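How Does a Robot Learn to Put the Dishes Away?

From the Wemomine Kids' Science Pages, January 2023

My job sounds made up when I tell people at parties. I spend my days helping robots put cups away. I hold a robot's hands (sort of, I'll get to that), I move a cup from one place to another, and then I do it again. And again! By lunchtime I have moved the same cup so many times that I see it when I close my eyes.

So why do I do it? To answer that, let's start with you.

Think back to when you learned to tie your shoes. Maybe a grown-up told you how: make a loop, go around, pull it through. Did that work the first time? I bet it didn't. What probably helped was watching somebody do it slowly, then trying it with your own fingers, then watching again. You were collecting examples, and your brain was storing them up without you even noticing.

For a long time, people taught robots with rules. You would write a list of orders for the computer, like "go forward this far, close the gripper, go up this far." That works great in a car factory, where every part shows up in exactly the same spot. It works terribly in a kitchen. Cups get left anywhere. One is on its side, one is upside down, one is half behind the cereal. You'd need a new rule for every single messy kitchen in the world, and I don't have that kind of time.

The other way is to show the robot lots of examples and let a computer program look for what they have in common. We call that a learning system. Ours is named Trallora, and it started out knowing nothing about cups at all. It didn't know a cup has an inside!

Now for the holding hands part. Our robot has two arms, and each arm has a gripper at the end with two fingers. I have a pair of handles, and when I move my handles, the arms copy me. Squeeze, and the robot squeezes. The whole time, the computer is saving two kinds of things. It saves how the arms are moving, and it saves what the cameras see. One of those cameras is tiny and rides near the gripper, so the robot gets a really close look at whatever it is holding. 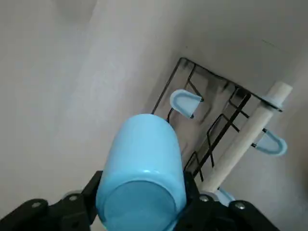
When I first started, I thought a good teacher would do everything perfectly, the same smooth move every time. Wrong! If all my examples are the same, Trallora only learns that one move. Bump the rack over by the width of your thumb and the poor thing is lost. So between turns I scoot things around. I turn the rack a bit. I start with the cup somewhere new. Sometimes I even let the arm drift a little off course on purpose and then steer it back, so the robot gets to see how you fix a wobble.

That last trick is my favorite. It's like learning to ride a bike. If you only ever saw people riding in a perfectly straight line, how would you know what to do when you start to tip?

One full go, from start to finish, is called an episode, just like on TV (though a lot less exciting, sorry). A cup episode begins with the cup away from the rack and ends with the cup on it and the gripper open. For our first cup lesson we recorded 200 episodes. Then we gave them to Trallora and let the computer chew on them overnight.

What does the chewing look like? Pretend you have a giant stack of flip books. The computer opens to a page, looks at the picture, and guesses which way the arm moved next. Then it peeks at the answer. If the guess was bad, it changes some numbers inside itself, just a tiny bit, so the next guess should be better. Then it picks another page. It does this over and over, far more times than a person could stand.

After that comes the test, and this is where I sit on my hands, because I'm not allowed to help. The first time we tried it, back in June, the arm went right up to the rack, stopped, and let go of the cup too early. Clonk! We set it up again. Clonk! It had the going-there part down and the letting-go part all wrong. When we looked back through my examples, we found out why. I had been rushing the endings. My turns were a bit sloppy right where it mattered, and the robot had copied my sloppiness very, very well.

A learning system can only learn from what you show it. If the examples are careless, the robot will be careless too. We threw out the rushed ones, I recorded new ones (slowly!), and the clonking mostly stopped.

Cups are only the start, of course. A real kitchen has plates and pots and racks all mixed together, and two arms can be working in different spots. That's much harder for me, too. My left hand has to do one thing while my right hand does another, kind of like patting your head and rubbing your tummy. 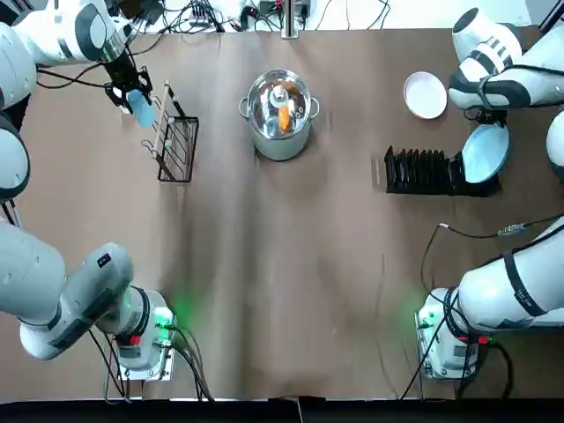 A reader named Greten, age 8, wrote to ask whether the robot gets bored, and whether it would learn faster if kids did the teaching. Greten's own idea was that kids put dishes away in much weirder ways than grown-ups do, so the robot would get more kinds of examples.

I love this letter. The robot doesn't get bored, as far as anyone can tell, because it doesn't have feelings about cups. (I have plenty.) But the second part is a really smart thought. Different teachers do make a better pile of examples. In our lab we take turns on the handles, and I can often guess who recorded an episode just from how the arm moves. Too much weirdness can mix the robot up, though, so we all agree on what counts as finished before we begin.

Want to try it at home? You need a friend, a plastic cup and a scarf for a blindfold.

Clear a table and put the cup on it. Your friend is the robot and wears the blindfold. Stand behind your friend, gently hold both wrists, and guide their hands to pick up the cup and set it down at the other end of the table. Do that 2 times, starting with the cup in the same place. Now let go and ask your robot to do it alone.

Next, move the cup a little and ask again. Oh dear! Give your robot more turns with the cup in lots of different spots, then swap places and find out how it feels to be the one who is learning. Write and tell us what your robot did.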